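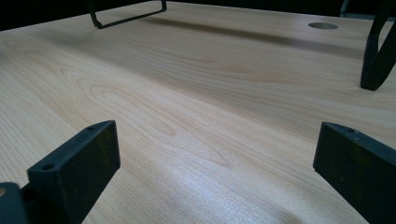 **Cathedral grain** is a figure of nested, arch-shaped lines seen on flat-sawn boards and on veneer cut the same way. It appears where the cut runs across the growth rings at a shallow angle, and is common on tabletops.

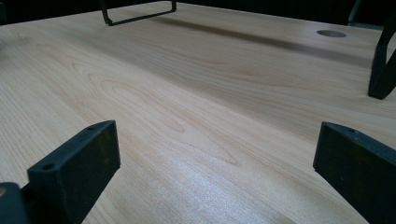 *Nested oval loops in a pale tabletop*

Straight grain usually lies to either side of the arches. On light-coloured timber the lines are subtle, and glare can hide them.
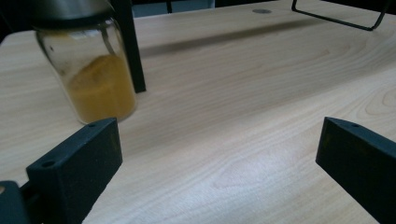 **Which way should a tabletop be sanded?**
Along the grain, as scratches across it show up under finish.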